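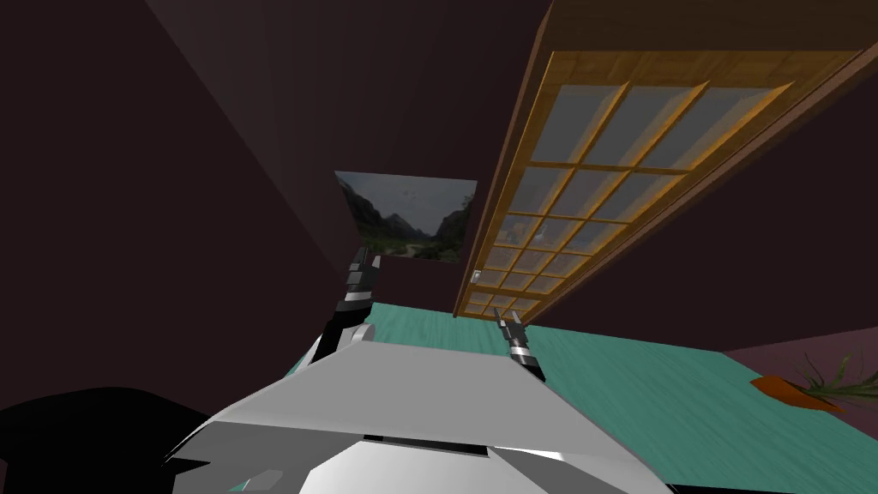 Mei Lindgren keeps her robot alive by starting with the one that doesn't exist. She looks after the two-armed machine at Drutdale, a small automation shop that builds handling equipment for hotels, and before she touches a bolt on the real one she loads its twin on her screen and gives it a bad day.

"It has no grease in it and it never pinches my thumb," she says. "I like it a lot better."

The twin lives in a simulated house with a wooden-framed glass door, maroon walls and a teal floor that Lindgren says she did not choose. "The room came with a package somebody bought. I've spent more time in there than in my own kitchen, and I'd never paint a wall that color. There's a mountain picture. I've grown fond of the mountain picture."

Her routine is dull, and she is proud of that. Every 400 hours of running time she pulls the joint logs, plays them back through the simulation and looks for the places where the real arm and the model part ways. A gap at the shoulder usually means the belt has stretched. A gap at the wrist usually means someone has leaned on it.

"They always say they didn't," she says. "The wrist says they did."

The view from the head camera needs its own attention. When the mount slips, the machine's idea of level slips with it, so she tips the virtual camera over on purpose and checks whether the software can still put the grippers where they belong. The first time she tried it, the correction went in with the wrong sign and made the tilt twice as bad. She fixed that in November, after a long afternoon with her own head on one side.

Then comes the actual work. The gripper fingers are wiped down and their pads swapped after 200 hours, sooner if they have been handling towels. Shoulder bolts get a torque wrench and a stripe of paint marker. The control cabinet fan gets a brush, and the cabinet gets a thermometer; at 68 degrees she is happy, and much above that she starts moving furniture away from the vents.

The spare belts come from Koneritz, which ships them promptly and in the wrong bag. She has learned to measure them.

Has the twin ever been wrong? "Oh, sure. It told me for 2 weeks that the left elbow was fine." The left elbow had a cracked bearing cage. She heard it from across the shop - a sort of tick, like a cheap clock - and took the joint apart on the strength of that.

The model has since been given a more pessimistic elbow. Lindgren still walks over and listens to the real one before she signs the sheet.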